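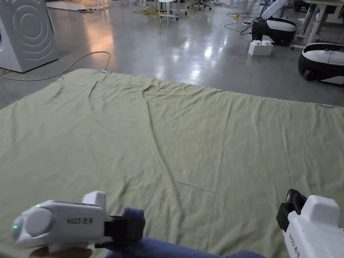

Figure 3. Green cloth on a concrete floor, with light-blue tape markers on its far edge.

4.2 Draft position and later playing time

We followed 647 junior hockey players who were eligible for selection by the Vuronham club or one of its league rivals. Of these, 295 were drafted. Games played were taken from the Flumo results archive, and missing entries were filled in by hand from printed game sheets. A player was counted as a regular once he had dressed for 70 league games.
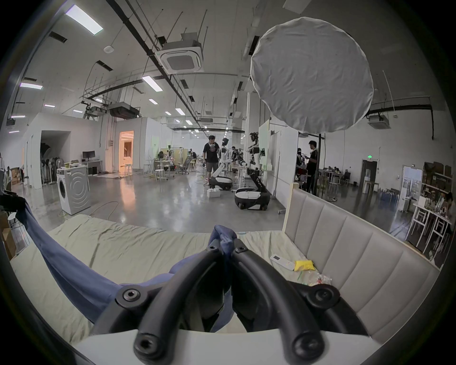 First-round picks reached that mark sooner than later picks, but the gap narrowed after the third season. Goalies were left out of this comparison. They enter the lineup at a later age, and most teams carry only two. We also dropped 14 skaters who moved to a foreign league before their first full season.

Gisler's earlier work with the Pfister rankings found a sharper drop between rounds one and two. Her sample ended with the old playoff format, when rosters were smaller.
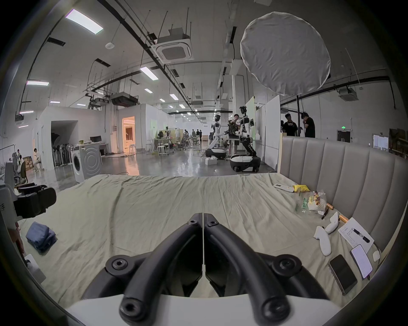
Birth month had a weak effect. Players born in February were drafted more often than those born late in the year, yet both groups played a similar number of games. Adding the Trurkel scouting grade to the model did not change this result.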